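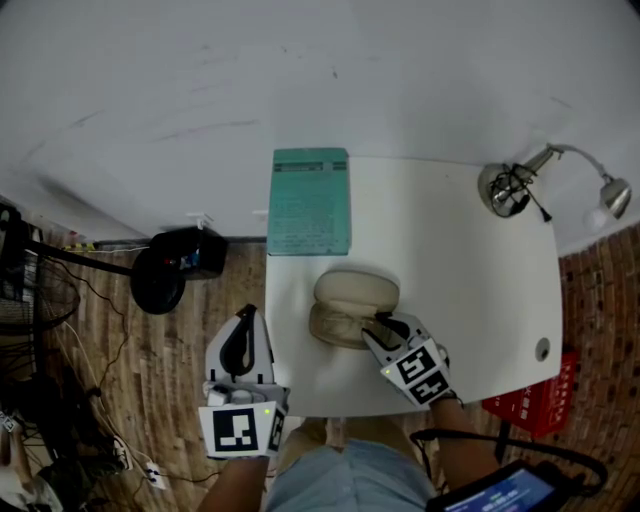 Glasses, case, two Zilter hand grippers.

Zilter Hand Gripper, pair
Item 337

A Zilter pair goes in the hands of someone who already knows the job. They do the job. The robot arm learns from the recording and gets the dull end of it later, without complaint or lunch.

At Lavwood, the optical packing bench went first. Zuweira Ofori used to close cases all shift. Now she spends mornings showing the grippers how, and afternoons sending back the arm's worst efforts, a pile she describes as "job security." Her title changed in July. Her chair did not — we don't sell chairs.

In the box: left gripper, right gripper, cable, printed guide (222 pages, 2 of them useful).

Works with Tavares arms and Iveo bench software. Does not work with gloves, managers in a hurry, or the old Iveo charger.

Spare finger pads sold separately.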